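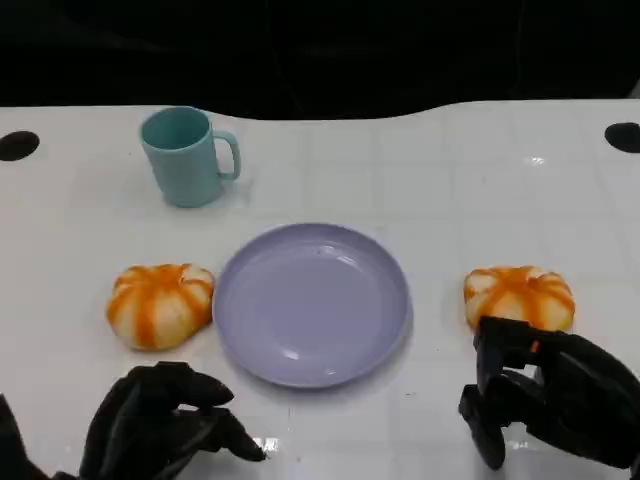

Budget the hands before you budget the arms. I did it the other way around on my first two-arm bench and paid for it all fall. Try the cheap stuff first: a plastic plate, a mug, a couple of toy pumpkins on a white table will tell you a lot about the grip you need.

Next, get quotes. Pinness wanted $3,055 for 2 hands, and Zuser added $547 for cables and mounts — ask for that line up front!
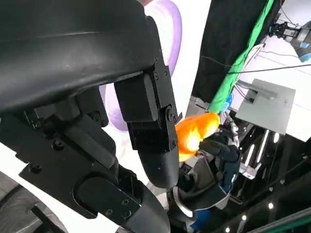

Then put spares on the same order, while shipping is already paid.

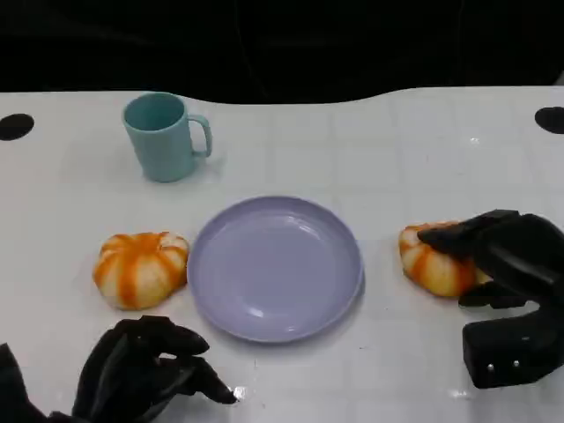

Suwannarat wrote in to say I should set aside money for fingertips too, and I've added 17 to my list. 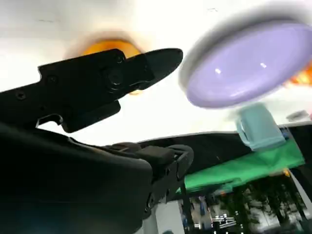 Should you buy used? For the table and stands, sure, but get the hands new.

Search Gundari Go
Contact | © Gundari | Back to top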